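Session 2: Inside the case

Right, these are my notes for the second workshop at Laizer, tidied up a bit from what I scribbled on the back of the register. If you missed last time, session 1 was all about tools and static, so please read that sheet first and bring your wrist strap. I do have spares but they're the itchy ones.

Bring the side panel off with the machine lying flat, mains lead out, and hold the power button in for a few seconds. Then put your screws in a pot. I say this every term and every term I end up on my hands and knees under the bench with a torch! The Cumano trays have little lidded compartments and they live in the tall cupboard by the sink.

What we're doing this week is finding our way about on the motherboard. I don't want anything pulled out in the first half hour. Just look, and draw it in your workbook (a rough sketch is fine, boxes with names in them). Start with the processor, as everything else is easier to place once you've got that. It sits in a square socket, and on a lot of boards there's a metal frame that closes over the top and holds it down. Normally you'd find a heatsink and fan on top of all that, so you won't see the chip until they're off.

Next to it come the memory slots, which are the long thin ones in a row. RAM goes in these and only these. Each stick has a notch along the bottom edge, and if the notch doesn't line up with the bump in the slot then the stick is the wrong way round or the wrong type. Don't lean on it – turn it round and have another look.

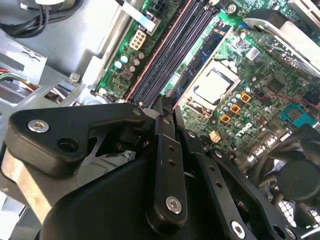 Are we meant to fill all the slots, or is it all right to leave some empty? Idudura asked for that to go in the notes, as it came up at the Sunday group as well.

Leaving some empty is fine. A machine will run happily on one stick if it's the right sort. If you've got 2 matching ones, look in the manual or at the printing beside the slots to see which pair they should go in, as it isn't always the two next to each other. Mixed sizes will often work too, but I'd rather you learnt it with a matched pair first and got adventurous later.

Now, power. There's a wide connector with lots of pins which feeds the board in general, and a smaller one, often eight pins, for the processor. People forget the small one. The fans spin, the lights come on, nothing appears on the screen, and then we all spend ages blaming the memory. Both plugs normally have a clip, so squeeze it before you pull, and pull on the plug, never on the wires.

The little cylinders standing up all over the board are capacitors. On older machines (anything from 2000 or thereabouts is worth a careful look) check whether the tops are flat. A domed or crusty top means the board goes in the Wanitz box for recycling and you get a different one.

For next time: finish your sketch, label the socket, the memory slots and both power connectors, and read page 17 of the workbook. Coats off the benches, please.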